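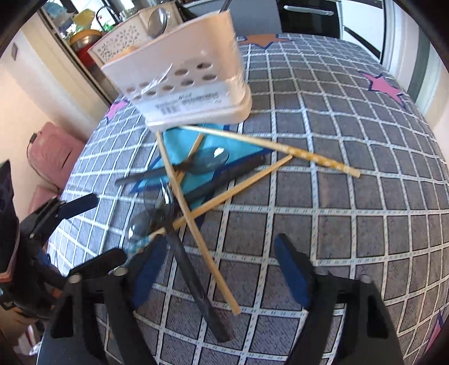 4 min read

Let the robotics club do the washing-up

I have helped with the robotics club at Flanmont for long enough to have strong feelings about battery chargers, and I would like to use my space this month to argue for something that sounds, I know, a bit dreary. I think our students should spend more of their year putting cutlery away.

Let me explain how I came round to it. For years the club has built itself up to the Baraneck Cup, where small wheeled machines push foam blocks about a taped square and a hall full of parents goes hoarse. I love the Baraneck Cup. I have shouted at it myself, far louder than was dignified. But the taped square is a very kind place for a robot to live. The blocks are all the same size, they stay where they're put, and a team that has learned the square by heart can do very well without its machine ever having to cope with a surprise.

This year 7 of our students asked to do something else alongside it. They wanted to teach a gripper to tidy a kitchen table, starting with spoons and chopsticks and a plastic caddy to stand them in, and they wanted to collect the examples themselves, by hand, working the gripper over and over while its camera recorded what the fingers were doing. They called the project Tovar (I have asked why and been given several different answers) and they set a target of 159 good recordings before anybody was allowed to train anything.

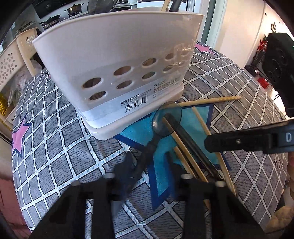 My first thought, I'm a little ashamed to say, was that they'd be bored by teatime. It seemed such a small job. You and I can clear a heap of chopsticks while talking on the phone and looking for the cat, and it's hard to believe there is a term's work in it until you have tried it with two stiff fingers and no feeling in either of them. A chopstick is thin and round and would much rather roll than be picked up. A see-through spoon more or less vanishes against a busy tablecloth. And once you have hold of one thing, the thing lying across it wants to come too!

So they argued, and the arguments were the best I've heard in the club. Should you take the top stick first, or the easiest one? If you drop a spoon and pick it up again, is that a bad recording, or is it precisely what a robot needs to see? One group wanted every example clean and quick. The other said that a machine which had only watched perfect people would have no idea what to do after its first mistake, and I found myself thinking about that on the bus home, and not only in connection with robots. 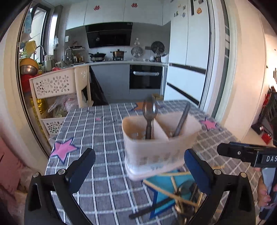
There is a fair case against all this and I don't want to hurry past it. A parent put it to me that children join a robotics club to build robots, and that moving spoons about for an afternoon is closer to a chore than to engineering. There is something in that. Some of the younger members do need a motor to bolt on and a thing that whizzes, and I'd be sorry to see the workbench go quiet. It is also true that repetition can turn sour. At 137 recordings the group had a thoroughly grumpy evening, and what got them going again was toast.

Still, I would put it to that parent that the grumpy evening was closer to real engineering than most of what we do. Somebody has to decide what counts as a good attempt, write it down so that the next person does it the same way, and throw out their own work when it doesn't meet the rule. Two of our students rewrote the club's instruction sheet entirely, and it is now a page I could hand to my mother.
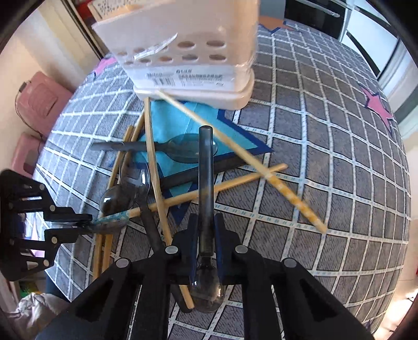 I also think it does them good to look hard at ordinary rooms. A home is full of things that lean and overlap and get in each other's way, and people manage in it with a skill they never notice. The students notice it now. One told me she'd caught herself watching her grandfather lay the table, and that he turns each fork in his fingers before it lands. I doubt the taped square would have taught her to see that.

The club's grant from the Rostex fund comes up for renewal in August, and the form asks, as it always does, for competition results. We'll put them in, and gladly. I only wish there were a box for the other sort of work, and I would ask anyone who runs a club like ours to make a little room for it, say one evening in every four, with no trophy attached. Keep the Cup, by all means, and keep the shouting. Then put a heap of chopsticks on a table and see who is still there at half past eight, asking for one more go.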